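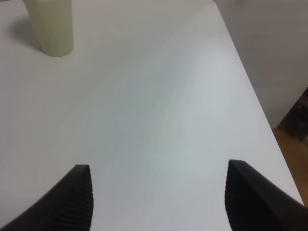

Haushaltsrobotik mit Greifarmen

Als Haushaltsrobotik mit Greifarmen, auch manipulierende Haushaltsrobotik, bezeichnet man den Teil der Servicerobotik, der sich mit dem Anfassen, Umsetzen und Einräumen von Alltagsgegenständen befasst. Sie unterscheidet sich von Saug-, Wisch- und Mährobotern, die sich über eine Fläche bewegen und Gegenständen in der Regel ausweichen. Im Privathaushalt sind Geräte mit Greifarm bislang kaum verbreitet. In Fabriken und Lagern arbeiten Greifarme dagegen seit Jahrzehnten, meist an festen Plätzen und mit bekannten Teilen.

Aufbau

Verwendet werden überwiegend leichte Gelenkarme mit 6 Achsen und einem Parallelgreifer mit 2 Fingern. Die Innenseiten der Finger sind häufig geriffelt oder mit einem weichen Belag versehen, um das Abrutschen zu erschweren. Mehrfingrige Hände sind beweglicher, aber teurer und anfälliger. Zur Wahrnehmung dienen eine Kamera am Handgelenk und eine oder mehrere fest montierte Kameras. Die Handgelenkkamera liefert die Nahansicht vor dem Zugriff, die feste Kamera den Überblick über den Arbeitsplatz. Manche Systeme messen zusätzlich die Greifkraft.

Typische Aufgaben

Untersucht werden vor allem Tätigkeiten, die am Tisch oder an der Arbeitsplatte stattfinden: Geschirr abräumen, Behälter sortieren, Wäsche falten, Schubladen öffnen und Flächen abwischen. Starre, trockene und freistehende Gegenstände gelten als leicht, Textilien, Besteck im Stapel und gefüllte Gefäße als schwer. 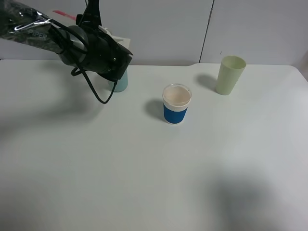 Das Umsetzen von Bechern gehört zu den am häufigsten gewählten Einstiegsaufgaben. Ein Becher ist leicht, hat eine einfache Form und lässt sich von der Seite oder am Rand fassen. Schwierigkeiten entstehen durch Material und Lage. Ein Pappbecher mit blauer Manschette und ein hoher, schmaler Becher aus hellgrünem Kunststoff verlangen unterschiedliche Öffnungsweiten und Greifhöhen, auch wenn beide frei auf derselben Tischplatte stehen. Steht ein weiterer Becher unter dem Greifer, verdeckt dieser in der Ansicht von außen den oberen Rand, und die Steuerung muss dessen Lage aus einer anderen Ansicht oder aus früheren Aufnahmen ableiten. Pappe gibt bei zu hoher Kraft nach, glatter Kunststoff rutscht bei zu geringer. Durchscheinende Wände erschweren außerdem die Tiefenmessung.

Steuerung

Ältere Systeme arbeiten mit fest programmierten Bahnen oder mit geometrischen Modellen der Gegenstände. Neuere Verfahren lernen aus Vorführungen, bei denen ein Mensch den Arm fernsteuert oder von Hand führt. Im Projekt Bedoya wurden für eine einzelne Abräumaufgabe 300 Vorführungen aufgezeichnet. Die gelernte Steuerung kam mit verschobenen Bechern zurecht, bei einer anderen Tischhöhe musste nachtrainiert werden.

Stand der Technik

Einzelne Handgriffe gelingen unter gleichbleibenden Bedingungen zuverlässig. Ganze Arbeitsabläufe, etwa das Abräumen eines Tisches mit anschließendem Einräumen der Spülmaschine, sind deutlich fehleranfälliger, da sich kleine Abweichungen über die Schritte summieren. In der Versuchsküche Surport wurden im April 509 Greifvorgänge ausgewertet. Fehlgriffe traten dort vor allem bei dicht nebeneinander stehenden Gefäßen auf. Zur Geschwindigkeit liegen aus Surport keine Angaben vor.

Einsatz im Betrieb

In Werkstätten und Kantinen sind die Voraussetzungen günstiger als in Wohnungen. Gegenstände wiederholen sich, und der Arbeitsplatz kann an die Maschine angepasst werden. Der Hersteller Brereck bietet einen Tischarm für die Geschirrrückgabe an, der ausschließlich Becher und Schalen aus dem eigenen Sortiment verarbeitet. Der Betreiber Pornier setzt ein vergleichbares Gerät zum Bestücken von Montageschalen ein. In beiden Fällen bleiben Nachfüllen, Reinigung und Störungsbehebung Aufgaben des Personals.

Siehe auch

Servicerobotik, Parallelgreifer, Lernen durch Vorführung, Fernsteuerung

Stand: 22. Februar 2026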